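Search this site... Go

Home | Notes | Workshop | Archive | Contact

Looking after the fingers on a hand-held gripper

I have been promising to write up my gripper routine since May, and Arnar Frandsen has asked me for it twice now, so I finally sat down with a cup of tea and my notebook.

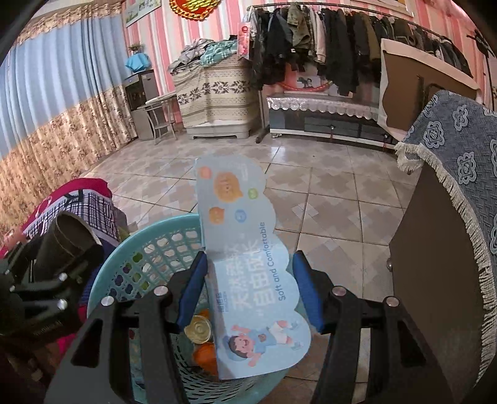

The pads come first, always. They do all the real touching, and they pick up lint and skin oil and whatever was on the last thing you held. I wipe mine with a barely damp cloth every 30 grasps when I'm working with paper or card (less often with clothes, which seem kinder to them), and I let them air dry with the fingers wide open. Thin card is my favorite test, by the way! If one pad sits even slightly higher than its partner, a tall piece of card will lean or twist as you close up, and you know right away that something needs straightening.

Next I look at the pivot pins. I open and close the fingers slowly with nothing between them and feel for any gritty spot – it's easier to feel than to see. A tiny drop of light oil goes on each joint, and then I wipe off more than I think I should. I learned that one from a silk scarf.

Every 600 grasps I take the pads off completely and check the linkages for play. My oldest set of pads, the ones from Dastolia, lasted 1638 before the corners began to lift. The Rever ones gave up at 334, but I had left them on a sunny windowsill, so please don't hold that against them.

Arnar swears by swapping the left and right pads halfway through their life to even out the wear. I've started doing the same on my second gripper and left the first one alone, and I'll write again when one of them needs new pads.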